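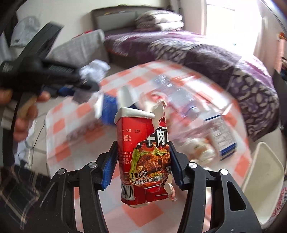
Clestska builder says bedroom grippers will teach a robot to clear the table

By Rukhsana Arain
2022-04-13

A Clestska man who builds hand-held grippers at home says they will be enough to train a robot arm to clear a cluttered table. The robot arm has not been bought yet.

Karthik Dissanayake calls the project Trelov. It consists so far of a pair of black grippers with ribbed blue pads, worked by hand, each with a camera on it. Dissanayake picks things up off a small table next to a bed, and the recordings are supposed to show a machine how to do the same. He has 864 of them, by his own tally, made over 56 hours.

"People get hung up on the arm," he said. "The arm is the part you can order. The hands are what I had to work out."

The idea of collecting training footage with a hand-held tool is not his, and he doesn't claim it is. What he does claim, on the page where he is asking for money, is that Trelov will clear "any normal household table" by December. He wants $3000 to get there, most of it for a secondhand arm and a computer to run it.

That is a big promise for a project that has been tried on one table. Asked whether the grippers had been used in a kitchen, or on anything with food still on it, Dissanayake said those sessions were "next on the list." Asked about glassware, he said he would rather not start with glass.

The items he works with are mostly light trash and packaging: torn cartons, wrappers, plastic bottles, wads of paper. He says these are harder than they look. A mug keeps its shape when it is squeezed and a ball of paper doesn't, and a carton that has been ripped open can fold in on itself if the pads close too far. That much is easy to believe. It is also a good reason to ask how a robot will cope when there is no person at the other end of the handle deciding how hard to squeeze.
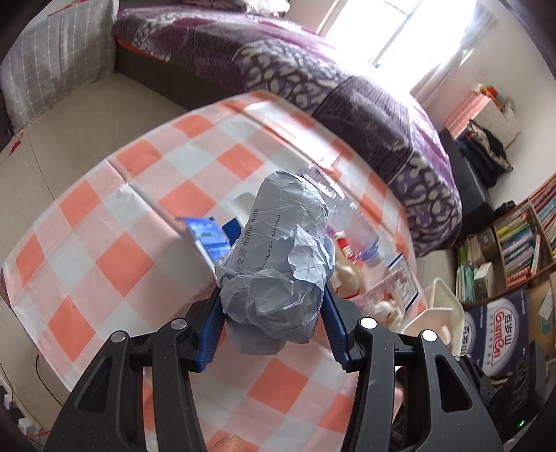

A crumpled bundle of paper held between the blue pads of a hand-held gripper at the table beside the bed.

Dissanayake's fundraising page gives a success rate of 80 percent. The page does not say what the number measures. In an interview he explained that it is the share of his recordings in which the item was picked up and put down where he meant it to go. In other words, it describes how well Dissanayake can use his own tool. He agreed the wording could be clearer – it had not been changed by the time this item was published.

Members of Hayat, the shared workshop on Anwood Street where he cut the linkages for an earlier version, were split when the plans came up at an open evening there. Several liked the grippers and wanted the drawings. Others asked why the camera footage could not be tested on a borrowed arm before anyone was asked to pay for one. Dissanayake said he had looked into borrowing and the arms on offer were too large for the room.

He has changed the hardware more than once. The first jaws flexed too much, he said, and the first pads were smooth and let bottles slip. The current ones have held up well enough that he has stopped carrying spares to every session. He plans to share the drawings free of charge whether or not the money comes in, and for other home builders that may end up being the useful part.

The footage is a separate question. Nearly all of it was shot in the same room, with the same checkered tablecloth under everything. Dissanayake said he intends to swap the cloth and record at two friends' homes, though he gave no dates.

Backers who put in money now will not get it back if the arm fails to clear a table in December. The page says so, near the bottom. Dissanayake said he has had a few pledges and would not give the total.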